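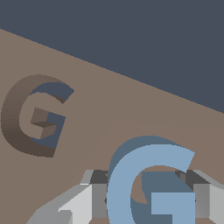
How long does the Marlow wax melt burner take to warm up?

Give it 11 minutes from cold, a touch longer in winter if your front room is drafty like mine.

Hi, Tamunoemi from Kikcombe, and yes, I write these pages myself, so forgive the rambling. The Marlow is the electric wax warmer I've been wanting to sell for ages. We had a tea light one before (the Onu, still in the shop, still lovely) but so many of you asked for something without a flame that I finally gave in and got on with it. I've had one going on my kitchen counter since October and I'm very fond of it!

What you get in the box is the warmer base, a lift-out ceramic dish, a plug-in cord with a switch on it, and 2 sample melts. The samples change depending on what I've been pouring. Lately it's been Fig Leaf and one called Rainy Porch, my own favorite, though my husband says it smells like a hardware store. He means it nicely, I think.

The dish lifts straight out, and I pushed hard for that. On my old warmer the dish was glued down, so changing scents meant chasing hot wax around with cotton balls and getting it all over my sleeves. With this one you let the wax set, put the dish in the freezer for a few minutes, and the puck pops out when you press one side. Please don't put the dish in the dishwasher. Hadi did, and the glaze came out cloudy.
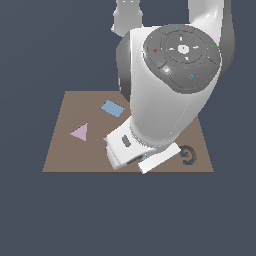

The cord is on the long side, so it'll reach from most outlets to a shelf or a side table. The switch sits partway along it, where you can get at it without moving the base. There's no timer built in. I went back and forth on that one for months, and in the end a timer pushed the price up more than I liked, and a cheap plug-in timer from the hardware store does the job just as well. If you do want one built in, the Stisham has it, but it's a bigger warmer and it only comes in gray.

Colors: oatmeal, moss, and a dark blue that looks almost black in the evening. The glaze is done by hand by Valter Viklund, so expect little speckles and a bit of pooling near the foot. If you're ordering a pair and want them to match as closely as possible, leave a note at checkout and I'll pick them out for you.

How much wax? I use one melt at a time in a small room and two in the living room. A single melt gives up to 4 evenings of scent for me, and after that it's just warm wax with no smell left in it. Any brand of melt is fine, by the way, you don't have to buy mine (but do!).

A few dull but needed bits. Keep it away from curtains, pets and small hands, don't add water to the dish, and unplug it before you lift the dish out. Wipe the base with a dry cloth only.

Spare dishes are sold separately, and I'd get one if you like switching scents a lot. Orders go out in the morning, and anything that comes in after lunch gets packed the next working day. If yours turns up chipped, send me a quick message with your order number and I'll get another one out to you.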